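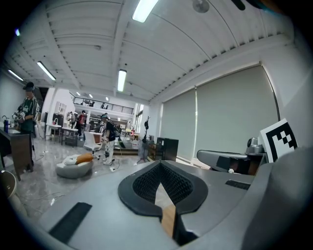 グリッパーの手元から見た共同工房。奥の右寄りに立っているのがマーカーのカード。

ロボットは家で作れる。ただ、できれば誰かと同じ床の上で作ったほうがいい。この一年、週末のほとんどを共同工房「Flamholm」で過ごしてきて、私はそう思うようになった。今日はその話を、少し長くなるけれど書いておきたい。

最初は自宅だった。六畳の部屋の机の上に3Dプリンターを置き、夜中にグリッパーの外装を刷っては削り、刷っては削り。楽しかった、本当に! 指が初めて思いどおりに閉じた夜は、嬉しくて消しゴムを何度もつまませては落とし、家族に「まだやってるの」と呆れられた。あの興奮は今でも忘れられないし、一人で作ることを悪く言うつもりはまったくない。

でも、一人の机には決まったものしか来ない。消しゴム、マグカップ、リモコン。照明はいつも同じ方向から当たるし、机の高さも変わらない。私のグリッパーは「私の机の上の消しゴムをつまむ機械」としてはなかなかの出来になっていたが、工房に初めて持ち込んだ日、隣の人が差し出した木べらをあっさり落とした。二度目も落とした。三度目は持ち上がったけれど、くるりと回ってやっぱり落ちた。

悔しくて、その日のうちに指先のゴムを貼り替えた。そして次の週、また別の人が別のものを持ってきた。布巾だった。布巾は反則だと思った。

Flamholmに通うようになってからつけ始めた記録ノートには、把持の試行が2,355回ぶん並んでいる。うち自宅でやったのは200回を超えるくらいで、残りは全部工房だ。回数が増えたのは、単に広い机があるからというより、試すたびに誰かが口を出してくれるからだと思う。「もう少し手前から入れたら?」「その角度だと手首が先に当たるよ」。こういう一言は、一人で動画を見返していてもなかなか出てこない。

工房で一番世話になったのはMajdi Aklさんだ。もともと家具を作る人で、ロボットについては私と同じくらい素人だと本人は言う(謙遜だと思う)。木工の人は、ものの持ち方をよく知っている。のみを握るときは力を入れる指と添えるだけの指がある、と彼に手を取って教わったとき、私は自分の設計で全部の指に同じ力をかけていたことに気づいて、帰りの電車でずっと図面を描き直していた。乗り過ごした。

それから、マーカーの話もしておきたい。白黒の四角い模様を印刷したカードで、カメラに位置を教えるためのものだ。紙一枚のことなのに、これがもう面白くて仕方がない。家では壁に一枚貼って満足していたのだが、工房では人が通り、椅子が動き、見え方がその日ごとに変わる。マーカーが隠れれば位置の推定は飛ぶ。最初の頃はそのたびにいらいらしていた。今は、飛ぶ場所がわかるのはありがたいことだと思っている。Majdiさんと二人でカードの台座を6種類作って、高さと傾きを変えて試した。ねじで調整する凝った台座がいちばん格好よかったけれど、使いやすかったのは端材に溝を一本切っただけのものだった。

共同工房でのロボット作りには、もちろん面倒もある。荷物は毎回まとめて帰らなければならないし、ケーブルは必ずどこかで絡まる。利用者の予定表とにらめっこして、使いたい時間が埋まっていてがっかりすることもある。音だって出る。私のサーボの甲高い音は、隣で静かにはんだ付けをしている人には相当つらかったはずで、11月に駆動の周波数を変えるまでずいぶん我慢してもらった。自宅なら全部自分の都合で済む話だ。

「集中できないのでは」ともよく聞かれる。できないときもある。人が歩けば目が行くし、向こうで笑い声がすれば何の話か気になる。しかし考えてみてほしい。私たちが作りたいのは、人の暮らす場所でものをつかんだり渡したりする機械のはずだ。人の気配のない片づいた机の上だけで育てた手が、いきなり夕方の台所でうまくやれるだろうか。散らかった部屋で動いてくれなければ、私は自分の家ですら使えない。うちの台所を見れば納得してもらえると思う。

お金のことも少し。「ロボットなんて高いんでしょう」という声には、半分だけうなずく。モーターは高い。けれど外装は刷れるし、ねじは一袋買えば長くもつ。私の最初の指の試作は材料費が135円だった。計算間違いではない。精度はひどいもので、左右の指が出会うべき場所で微妙にすれ違っていた。それでもあの135円の指で覚えたことが、今の設計にもそのまま残っている。高い部品を揃えてから始めようと思っている人には、先に安い指を一本作ってみてほしい。それを持って、近くの工房を訪ねてみてほしい。

見せるのが恥ずかしい、という気持ちはよくわかる。私も最初の日は、試作品をタオルにくるんだまま一時間ほど鞄から出せなかった。出してみたら、隣の席の人がまず聞いてきたのは値段でも性能でもなく、「それ、触っていい?」だった。触ってもらって、すぐにばねが外れて、二人で床に這って探した。

ばねは机の脚の裏で見つかった。今も予備として工具箱に入れてある。次は手首にもう一軸足すつもりで、Majdiさんはもう溝の切り方を考え始めている。布巾にも、今年中にはもう一度挑戦したい。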